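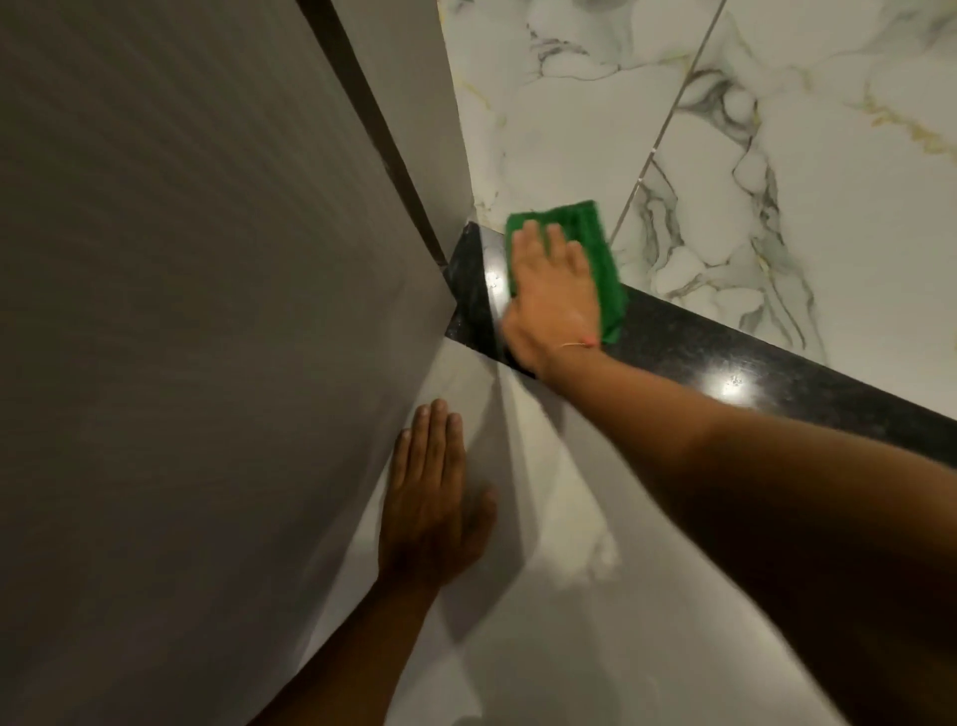 Hand scrubbing along the granite edge of what appears to be a bathroom floor.

Equipment planning for the coming year, December 2024

Each winter I set down on this blog how I intend to spend the equipment money at Skorside, where I have managed housekeeping and building services for the past seven years. Several readers who hold similar positions have told me they use these notes when preparing their own requests. The present one concerns floor and bathroom cleaning robots, and it is longer than usual.

The request before the board is for two autonomous floor scrubbers for the corridors and the dining hall. It does not include any machine for the bathrooms. Roy Rudd asked me in November to explain that omission in writing, and much of what follows is taken from my reply to him.

Corridor work suits automation well. The floors are level, the routes are the same every night, and the doors can be held open on the fire system. We had a Jorner unit on trial for six weeks, and Brenda Treloar kept the log. The machine completed its route on most nights without assistance. The failures were of three kinds: a chair left out in the dining hall, a wet umbrella stand, and a charging contact that needed wiping. I regard all of these as matters of routine and have allowed staff time for them in the budget.

Bathrooms are a different purchase altogether. The greater part of our labor there goes into edges and corners: the low strip of polished granite where the floor tile meets the wall tile, the joint behind it, and the corner against the side panel. This is done with a green scrub pad, one hand pressing and the other braced on the floor. A scrubber with a round brush stops short of that line. Sheila Fothergill and I measured the gap left by the trial unit in one of the larger bathrooms and found it too wide to ignore, and the smaller rooms would not admit the machine at all.

We also received a proposal from Tapley for an arm mounted on a wheeled base, intended for washrooms. I read it with interest. The supplier was candid that the arm is meant for bowls, basins and open wall surfaces, and that skirting at floor level is outside its present reach. The price was well above that of both corridor machines together. Marjorie Cropper, who reviews our capital requests, asked whether a lease would alter the picture. It would spread the cost, but we would still be paying the same people to kneel at the same strip of stone.

I have therefore divided the request as follows.

The first part is the purchase of two corridor scrubbers, with a service contract for the full term of the warranty. I would urge anyone preparing a similar budget to obtain the service price before the purchase price is agreed. Ours fell noticeably when the two were discussed together.

The second part covers what the machines will need from the building. This means a charging bay with a drain and a water supply, new threshold plates at two doorways, and about 300 hours of staff time in the first year for mapping, training and nightly checks. Joanne Bellamy has surveyed the store beside the laundry and believes the bay can be fitted there without moving the linen racks. My first draft left this part out, and she was right to send it back.

The third part is small and concerns the bathrooms directly. It provides for pads, kneeling mats, long-handled edge tools and a Badura handheld powered brush, which the staff wish to try on grout. I have asked that the hours released in the corridors be assigned to bathroom detail work and kept there in the rota. Without that instruction they will be absorbed elsewhere by spring.

I expect a decision early in the new year. Should the request be reduced, I will ask for one scrubber with the full charging bay, as a second machine can be added later at little further building cost. The washroom arm will be looked at again in the next planning round, and I have asked Tapley to notify us if the reach at floor level changes.

Readers who have purchased for bathrooms with stone skirting are invited to write to me through the contact page. I would particularly like to see figures for pad consumption, as ours are poorly kept.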